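普勒姆办公及仓储楼(Plullham)用电与消防安全检查表(附检查意见)

检查日期:9月1日
受检单位:斯卡蒙特物业服务部(Skarmont)
检查人:Valquíria Macedo
复核人:Wagner Pacheco
受检面积:1,544平方米
检查项目:33项,本表摘录其中主要条目
结果标记:合格/整改/待复查

一、疏散与出口

1.1 疏散通道净宽符合要求,无堆放物。结果:整改。
意见:二层东侧通道存有拆封后的纸箱及旧档案柜一只,通道有效宽度不足。应清出并移入一层储藏间,不得再以通道作临时周转。

1.2 安全出口门可由内侧徒手开启。结果:合格。
意见:北门闭门器回弹偏慢,门扇尚能完全闭合,列入下次保养。

1.3 应急照明及疏散指示标志。结果:待复查。
意见:断电测试中,楼梯间一盏应急灯未点亮。已登记更换电池,更换后须重新测试并补填记录。

1.4 疏散示意图。结果:整改。
意见:三层示意图仍为隔断改造前版本,与现有房间布局不符,应重新绘制并张贴于电梯厅。

二、消防器材

2.1 灭火器压力、铅封及有效期。结果:合格。
意见:压力指针均在绿区。茶水间门后一具被雨伞架遮挡,现场已移开。

2.2 消火栓箱。结果:整改。
意见:一层箱门玻璃有裂纹,水带接口垫圈老化。由维保单位卡尔德拉(Caldeira)更换,完工单随本表归档。

2.3 感烟探测器。结果:合格。
意见:抽测10只,均正常报警,控制主机显示位置与实际相符。

2.4 防火门。结果:整改。
意见:配电间防火门被木楔固定在开启状态。木楔已取走,请部门负责人告知有关人员,该门须保持常闭。

三、配电设施

3.1 配电箱前方操作空间。结果:合格。

3.2 回路标识。结果:整改。
意见:二层配电箱内部分标签字迹褪色,另有两个回路标注相同。应逐路核对后重新打印,不接受手写贴纸。

3.3 漏电保护装置试验按钮。结果:合格。
意见:逐一按动,动作正常。试验记录册缺上一季度签字,请补齐说明。

3.4 固定插座面板。结果:整改。
意见:会议室地插盖板松动,靠窗一处面板边缘有灼痕,该插座已停用并贴封,待电工检查接线后方可恢复。

四、移动用电器具及延长线

4.1 移动插排不得相互串接。结果:整改。
意见:财务室一处存在串接,已当场拆除。该室固定插座数量偏少,建议在年度改造中增设。

4.2 电源线不得横穿行走路线,不得压于地毯或门扇之下。结果:合格。

4.3 电热水壶、取暖器等大功率器具应直接接入墙面插座。结果:待复查。
意见:本次未见取暖器使用。冬季用电情况不同,本项定于12月再行检查。

4.4 多余线缆应收拢整理,插头及电源适配器外壳应完整。结果:待复查。
意见:各部门自查表回收后统一登记,目前尚缺凯文项目组(Kevine)一份。

五、仓储区

5.1 货架稳固,顶层物品不超高。结果:合格。

5.2 易燃品专柜。结果:整改。
意见:柜内清洁溶剂与台账数量不一致,台账最后一次登记人签名无法辨认。应重新盘点,由双人签字确认。

5.3 垃圾及包装材料清运。结果:合格。

六、整改要求

标为“整改”的条目应在规定期限内完成,整改率须达到100%。无法按期完成的,应书面说明原因并提出临时防护措施,经复核人同意后方可延期。整改完成后,由责任部门填写回执,连同更换部件的单据一并交检查人。口头告知不作为完成依据。

附图(对应第4.4项)

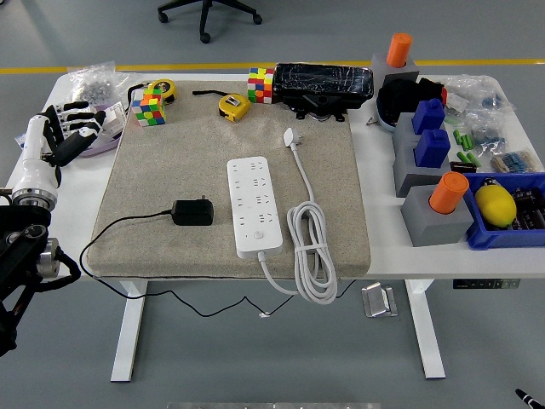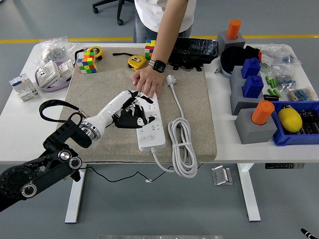

附图1、附图2:台面垫上的白色插排及白色线缆。

检查人签字:Valquíria Macedo
复核人签字:Wagner Pacheco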